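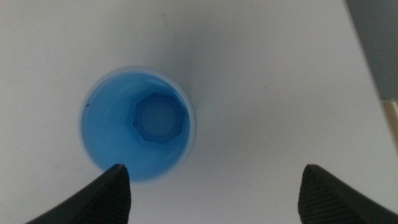
Small Parts, Small Cups: Keeping Track of the Bits That Hold Your House Together

Every home has a drawer. You know the one. Ours holds three hex keys, a dead battery, a curtain hook from two apartments ago and one perfectly good nut that belongs to something important. I have owned that nut for nine years and I'm afraid to throw it out, as the day I do a chair will fall over.

I've been fixing other people's furniture in my garage long enough to have opinions on the subject, so these are mine.

Use a cup before you use a wrench

Get the cup out first. Any cup will do, as long as it has straight sides and you don't plan to drink from it later. Parts go in the cup the second they come off. They do not go on the arm of the sofa, in your shirt pocket or between your lips, which is where my brother-in-law Satish Thevar keeps his screws until somebody asks him a question.

One cup per job. If you take apart the faucet and the toaster on the same Saturday, that's two cups and probably a long talk with your family.

Work on something pale

A dark bench eats dark washers. I covered mine with an old white shelf and my crawling-around-on-the-floor time dropped to almost nothing. A light bedsheet works too, if you tuck the edges up so things can't roll off. Wipe it down before you start. Crumbs look a lot like lock washers when you're over fifty.

Label now, not after lunch

Masking tape and a pencil. Write what it came off of and which side. "Left hinge, top" is a label. "Misc" is a cry for help. I once opened a jar marked "IMPORTANT" and found a pen cap and two peas.

If the order matters, thread the parts onto a piece of wire or a twist tie as you remove them and bend the ends over. Anisa Ismail taught me this one when we rebuilt her Rondach sewing table, and it saved us from at least one argument about spacers.

Leftover parts

You've put it all back together and there's one piece in the cup. Do not say "they always give you extra." Sometimes they do, and those come in a sealed bag. A part that was holding the thing together this morning is not extra.

Go back over it with the lamp off and a flashlight held low. Missing hardware leaves a shadow in the empty hole. Wiggle each leg. The wobbly one is your answer.

Sorting the old hoard

Set aside an evening and tip the whole drawer out. Don't try to sort by size on the first pass, or you'll still be there at breakfast. Sort by kind: things with threads, things that are flat, things you can't name. Give the last pile to a curious child or put it back in the drawer, where it will be happy.

Yolotzin Xolalpa wrote in to say she sorted 300 screws into muffin tins and then needed the tins for muffins. Buy a separate tin. Mark it. Muffins and brass do not mix.

Clear the decks

When you're done, put everything away, even if you're coming back to it tomorrow. Cats work nights.

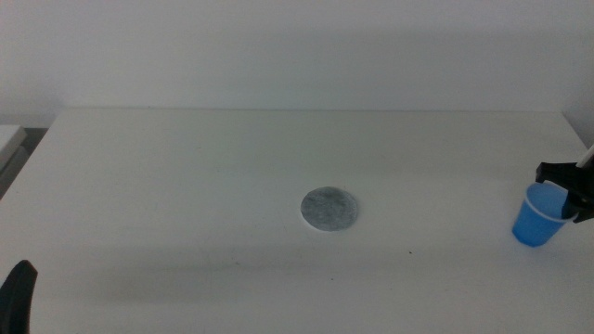
A plain, pale tabletop makes a good place to work.

If you have to leave a project half done, put a lid or a saucer on the cup and move it to a high shelf. Then write yourself a note saying which shelf. I've still got a Berano lamp in pieces from September, and I'm told the cup is "somewhere safe."

Next time: stuck jar lids, and why you should stop hitting them with the knife.

Contact: Ragnvald Solheim | © 2019 Pusia Home Notes | Back to top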